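先说结果:Dudaris 的那套车载近程防空系统,首批总算交了。我上午收到消息的时候正在排队买早饭,手机震了三下,都是同一个人发来的,三个感叹号。盯这个项目盯了这么久,我自己也挺激动的,豆浆都忘了拿!

这次交付的是两个连的装备,炮车、指挥车、弹药补给车都在里面,另外还有一台训练模拟器。交接仪式办得很简单,厂区里搭了个棚子,讲话的人不多,签字,握手,然后车一辆一辆开出去。我没去现场(请柬是有的,机票没抢到),下面写的来自厂方发的通稿,加上我跟几位参与者的电话,还有这两年攒下来的笔记。

简单交代一下背景。项目是五年前立的,主承包商 Dudaris 负责总体和炮塔,Vivent 做搜索雷达和火控,底盘由 Harms 提供,弹药这一块归 Zetano。四家公司以前没有一起干过活,合同刚签的时候我就在这个栏目里嘀咕过,接口谁来定?后来果然在接口上耗掉了大半年。炮塔的供电标准和底盘对不上,改了一轮线束,又改了一轮配电箱,样车到第三年冬天才第一次自己开着打了一个活靶。

按通稿的说法,整个定型试验期间一共进行了 2,498 次跟踪和射击科目,其中实弹射击 1,453 次,剩下的是空跟踪和模拟射击。靶标有拖靶、小型旋翼无人机,还有一种贴着地面飞的喷气靶机。命中率没有公布,我问了,对方很客气地说“符合合同要求”。行吧,这种话我听了十几年,听得懂,就是每次都想再追问一句。我追问了,对方又很客气地重复了一遍。

打无人机这一段我问得最细。现在谁家的近程防空不提无人机呢,提归提,真打起来麻烦得很:目标小、飞得慢、回波弱,旁边再飞过一群鸟,雷达操作员的脸色就不好看了。Vivent 的人在电话里跟我讲,他们把慢速目标的判别逻辑重写过两次,第二次是在海边靶场待了整整一个 12 月之后写的,那里海鸥多。光电那一路也换了新的热像仪,夜里跟小目标比老的稳。我没法替他们打包票,不过他讲这些的时候语气很放松,跟两年前完全不一样,两年前他接我电话像接催债的。 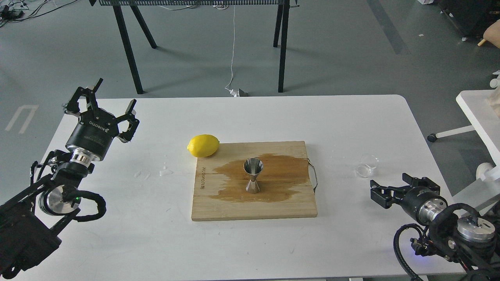 **文|Dayana Espinoza**
2020年1月24日 · 防务与装备

接着说弹药。Zetano 给这门炮配了两种弹,一种普通高爆弹,一种可编程空爆弹,炮口装定引信,弹丸飞到目标前方再炸开,撒出一片预制破片。炮塔里两路供弹可以切换,打直升机用哪种,打无人机用哪种,炮长在面板上按一下就行。我坐过一次模拟器(对,就是这次一起交付的那个型号的早期版本),切换键做得很大,戴着厚手套也按得准。面板上方那排状态灯倒是太亮,我当时提了意见,听说后来加了调光旋钮。是不是因为我提的就不知道了,我自己就当是吧,哈哈。

空爆弹的产量一直是大家担心的地方。引信里那点电子件,前年缺过一次货,试验都跟着停了几周。Zetano 这回说新生产线已经开起来了,第一批 900 发训练用空爆弹会随车交给部队,战备弹药的数量不公开。训练弹给得这么早,我觉得是好事,以前有的项目车到了弹没到,炮手们只能对着空炮塔背口令,背得比谁都熟,一上靶场还是手生。

底盘方面变化不大。Harms 的履带底盘部队本来就在用,修理工熟,备件库里也有货,这一点当初选型的时候加了不少分。加上炮塔以后全重上去了,悬挂加强过,最后一对负重轮的减振器换了型号。我认识的一位老修理工对此只有一句评价:“又多一种扳手。”公路行军和随伴装甲部队机动都试过,官方说行进间射击没有问题,短停射击精度更好,这也在意料之中。

指挥车是我个人最喜欢的部分。一辆指挥车带几辆炮车,自己有一部三坐标雷达,空情汇总以后往下分配目标,炮车也可以脱离指挥车单打。车里坐四个人,工位比样车阶段宽敞,原来那个要侧着身子才能钻进去的三号位取消了。通信设备能接上级防空网,至于跟友军的老系统怎么连,目前靠一个转换盒子,以后软件升级再说。“以后软件升级再说”这句话我记在本子上了,明年拿出来对一对。

后续安排是这样:首批两个连先去训练中心,换装培训要 37 周,炮手、雷达操作员和修理分队分开上课,最后合起来打一次连级实弹。培训期间厂家派技术组跟着,故障记录每周汇总,能改的当场改,不能改的攒到第二批生产里。第二批的合同已经谈了一阵,价格上双方还有距离,我听到的版本是部队想要更多的备用炮管,厂家想把备用炮管另算钱。两边我都问了,两边都说对方快松口了。

还有读者来信问出口。有两家外国代表团去年看过样车,这个是公开的;有没有签意向书,我没有听到可靠的消息,厂方也只说“正在接触”。按我的经验,第一批车在自己部队手里跑满一年之前,外面的客户大多是看看、问问、吃顿饭,真掏钱的少。再说雷达里有几样部件还要走出口许可,这个流程快不了。

价格也顺便讲一句。通稿里没有单价,国会那边的预算表只列了项目总额,里面混着研发费、基建费和模拟器的钱,拿总额去除车辆数得出来的数字没有意义,网上流传的那个“天价炮车”就是这么除出来的。大家转发之前手下留情!

我已经跟训练中心提了采访申请,想去看连级实弹那一场,批不批还不好说。要是批了,我会多待几天,把炮手和修理分队都聊一遍,尤其想问问新面板和供弹切换在连续射击的时候顺不顺手。你们有什么想让我问的,发到栏目邮箱就行,标题写上“炮车”两个字,我好找。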